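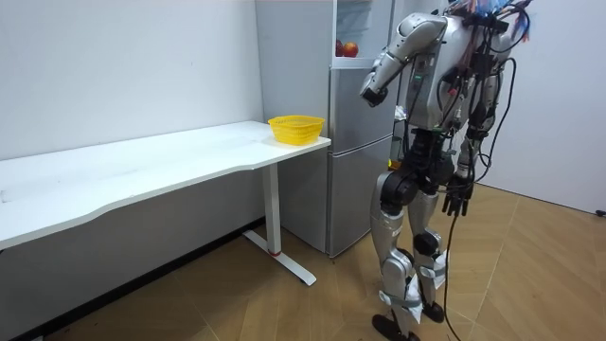

*The two-door refrigerator, upper compartment open.*

**Skovau Home Store Puts Its Name to a Plainer Fridge Guide, and Promises Less**

SKOVAU, March — Skovau, the household goods store, today released a free guide to loading and unloading a home refrigerator. It runs to nine pages. The store makes no claim that it will change anyone's life, save the planet, or cut a grocery bill in half.

The guide replaces the Naser Shelf Plan, which Skovau sold for several years at $22 and has now dropped. The Naser plan asked households to sort food into color-coded zones and keep a written list on the door. Skovau asked 40 customers who bought it whether they were still following it after a month. Ten were. The store sees no reason to think the other thirty were lazy. They had dinner to make.

"We were selling a system for people who already had tidy refrigerators," the store said in a statement. "The rest were buying a chart."

What is left in the new guide is short. Clear a surface close to the refrigerator before the shopping comes in. Put a basket at the end nearest the door and use it for whatever is going in or coming out. Eat the older food first. Fruit can go wherever you will see it, and the guide declines to argue the point any further.

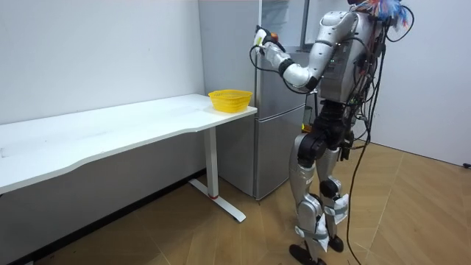

*Long white table, with a yellow plastic basket at the end nearest the refrigerator.*

Skovau is also skeptical of the clear bins, turntables, and egg towers that have filled its own shelves. The Olteanu bin set will stay in stock — people ask for it — but the store will no longer describe it as "essential" on signs or in email. A bin holds things. It also takes up room, and customers with smaller refrigerators have brought a good many of them back. An ordinary plastic basket does much of the same work outside the door, and most homes already own one.

On food waste, the guide is careful. Skovau has read plenty of claims about how much a well-arranged refrigerator can save a family in a year, and could not find one it was willing to print. Readers who want a figure are invited to keep their receipts and work out their own.

The section on upper and lower compartments has been cut to half a page. Layouts differ from one model to the next, and the manual that came with the appliance is a better source than a store.

**Availability**

The guide is free at the Skovau front counter and as a download through Wameo, the store's customer newsletter. No sign-up is needed for the printed copy. Customers who still have an unopened Naser Shelf Plan may return it for store credit, with or without a receipt. Opened copies can't be taken back.

**Contact:** Skovau press desk, care of Wameo

\# \# \#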